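Open day at the Kaven sorting house, Stirnunby
A visit report for the Zelorero members' page, May 2024

I went to Stirnunby with the bus number 77, which stops directly before the gate of the old dairy. Since the last winter this building belongs to Kaven. They collect sports things, toys and household goods from schools and clubs, they sort them, and they give them out again for a small price. I had read about it several times and I wanted to see how the sorting is done, as we at Zelorero have a cupboard that is full and we do not know any more what is inside.

The gate opened at ten. There was already a queue, mostly families, and two men with a rowing machine on a trolley who had not understood that on this day nothing is accepted. They were very polite about it and they took the rowing machine home again. At the entrance one receives a paper sticker and a small plan of the building. The plan was drawn by hand and copied, and on my copy the toilets were missing. They are at the left, after the stairs.

The first room is the one for arrival. It is high and cool and smells a little of rubber. Everything that comes in stands here on pallets with the name of the sender on a yellow card. I saw hockey sticks tied with string, a big net with footballs, several boxes of cones, and a pile of gym mats as high as my shoulder. Our guide told us that the mats are the hardest thing to give away, for everybody has mats already and they take so much place. She also told us that one delivery in November had 289 skipping ropes in it, all in one sack and all knotted together. It took four people most of a day to open the knots. The ropes are now in a drawer on small rolls and they looked very nice, I must say.

From arrival one goes to the washing. This part I found less interesting than I had hoped. There are sinks, a machine for textiles and a long rack for drying, and it was quite loud, so from the explanation I understood perhaps half. I did understand that balls are never put into water when they have felt on them. They are brushed.

The sorting room was for me the reason to come, and it is good that one is allowed to stay there as long as one wants. The windows go to the yard and the light is soft. The tables are high, so that one can stand at them without a bent back. I asked about the height and was told that the first tables were normal ones from a school and that everybody complained after a week. Then wooden blocks were put under the legs. The blocks are still there.

On the tables they lay a sheet of a plain colour. This is a small thing but I have thought about it much on the way home. On a plain sheet one sees immediately what lies there, also a screw, a loose label or a needle from a badge. At our place we sort on a table with a flowered oilcloth and we have lost on it, with our eyes open, a key. The guide recommended a middle tone, like brown or grey, as on white the light things disappear and on black the dark ones. The sheet must be matte also, or the lamp makes a bright spot in the middle. It does not need to be perfectly smooth. They had some waves in theirs and no one was troubled by it.

The rule of work is simple. One thing is taken, put down on the sheet, looked at from all sides, and only then does it get its place. It is not permitted to put a second thing beside it before the first is decided. I tried it with a box of mixed things from a tennis club and I noticed how impatient I am. I wanted always to make little groups at the side. A lady at the next table, a visitor like me, had the same problem and we laughed.

For the decision there are 3 questions on a card on the wall:
Is it complete?
Is it clean?
Would I lend it to a friend?

If the answer is yes each time, it goes to the shelf. If not, it goes to repair, or to the box with parts. The third question causes the most discussion. I heard one about a badminton racket with a new grip in a very ugly green. In the end it went to the shelf.

With tennis things there is a special point, and for our cupboard it is an important one. The balls come in cans, and the cans are kept together with their lids even when there are no balls for them. An empty can with a good lid can hold chalk, pegs, whistles, the small pump, the needles for the pump. On the shelf for games I saw dominoes in such a can. The cans without lid are put apart and used as holders for pencils. I must confess that at Zelorero I have thrown away many cans, and the lids I have thrown away separately, which is even worse.

After the sorting room comes the shelf hall, which they call Alemneh after the street behind the building. The shelves are open and there are no doors at all. Each shelf has a strip of tape at the front with the name of what belongs there, written in large letters and at a height which a child can read. I had expected a computer list, and there is one, but the guide told us that she looks into it seldom. What I did not like so much was the order of the shelves themselves. The winter sports stand between the table games and the tennis, and I walked around three times before I found the rackets. Maybe it is a matter of habit.

Coffee was in the yard. The cake was with rhubarb and it was finished early. For the children there was a throwing game with rings, and a table where one could repair a bat with tape under supervision. I sat beside a teacher who comes here every month for her school. She advised me not to buy boxes before I have sorted, as one buys always the wrong size. I pass this advice on to our group, in particular to those who have already proposed to buy boxes.

Some practical remarks for members who want to go. The entrance is free. The floor in the first room is uneven, so take proper shoes. It is possible to come with a pushchair up to the sorting room, but to the hall there are steps. One may not bring own things on the open day. The way from the bus is short, and by car it is better to park at the church.

For our cupboard I would suggest to begin with the tennis shelf, for it is the smallest. We need one table, raised, and one plain sheet in brown. Then a first thing is laid down, for example a Wilson can, the cream-white kind with the wide navy band and the big W on it and a clear lid on the end, and we look if the lid closes well and what we want to keep in it. Then the next.

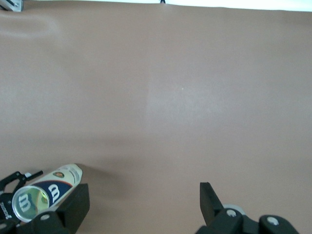

I think we could do the whole shelf in one afternoon if we are four persons. The flowered oilcloth I will take home, it fits well on my balcony table. Who wants to help can write the name on the paper at the cupboard door, and please bring back any lids you may have at home.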